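Hi all — quick September update on the Plilton wagon, the one you're paying for!

We've now put 2117 miles on the second prototype, mostly the hilly loop out past Penari, and I'm happy with how she rides.

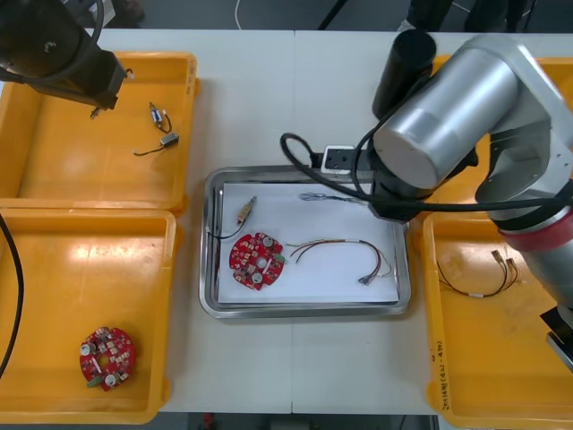 The new rear springs took out most of the wallow with a full load, and we're still 400 dollars under budget for the quarter (tires come out of the next one).

Road noise is my big worry. I'd like 2000 more miles before we sign off on the door seals.

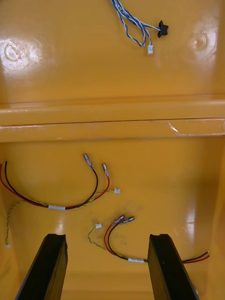

Boonchu wrote back that the seals are fine and it's the mirrors making the racket, so we'll tape those up and drive the loop again first.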